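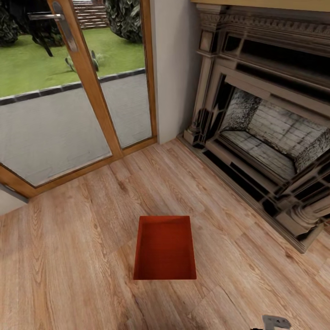 A house that is easy to heat is mostly a house where the air stays put, according to one reply to our survey in Bakemville, and the tenant who wrote it had already taped up the letterbox before we came. Replies like that one made us change the project. We had planned to compare radiators. We ended up measuring draughts.

Method

We visited 11 rented homes in February. In each one we held a strip of tissue paper at the bottom of every inside and outside door and noted whether it moved. We also left a Muvton temperature logger in the hall and another in the main living room. One logger stopped on the first night, so the results below are for 10 homes.

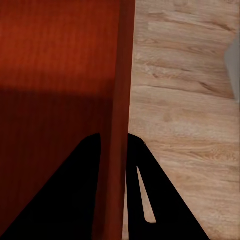 The loggers took a reading every hour and gave us 3640 usable readings in total. We removed the ones taken while a tenant told us the heating engineer was in. The rest were put into a spreadsheet and split into readings with the heating on and readings with it off. There were 1727 with the heating on.

Results

Halls were colder than living rooms in every home. The gap was widest in the older terraces near the Peto works, where the front door opens straight into the hall. Homes with a brush strip on the front door had a smaller gap, but there were only three of these and we can't say much from them.
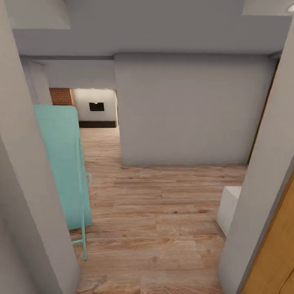 Tenants mostly kept the doors off the hall open during the day. Several said it was a nuisance to keep shutting them when carrying washing or shopping through. Halls also get used for storage, and something flat stood up by the wall, like the pale turquoise board here, takes up little floor but can still be in the way if it is put where a door swings. We did not record what was kept in each hall and should have done.

Problems

The tissue test depends on the wind outside. We did not do all the visits in the same weather. The Kulkarni draught meter we asked to borrow was not free until after the visits were finished.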